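Erken table sheet, large, white

I bought the Erken sheet to cover a light wooden tabletop when small things are being laid out or sorted. It measures 90 by 65 cm, costs 20 pounds from Farlow and comes flat between two pieces of card.
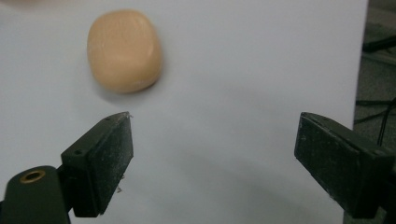
Page last changed: December, 16:20

Pale colours are the hard part with any white surface. A soft peach-coloured piece still stands out well enough on this one, with a soft grey shadow under it. The finish is dull, so a desk lamp does not glare back at you. Brighter things, such as a small orange-yellow plastic bowl, are no trouble at all.

It covers most of my table and leaves a strip of bare wood along the far side. I would have liked a wider version.
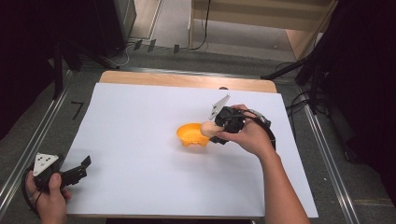 Magdalini Sfakianakis: Mine slid about until I put a bit of tape under each corner. The Zenthorpe one is heavier and stays put, but you pay more for it.

Fair point on the sliding. Tape is not supplied. The edges are the weak spot and need care when you store it upright.
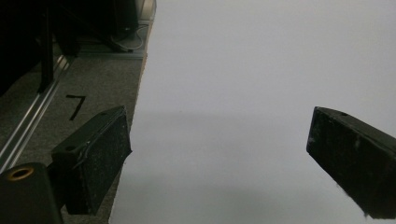 The edge of the sheet, with grey carpet beyond.

Four stars. I have ordered a second.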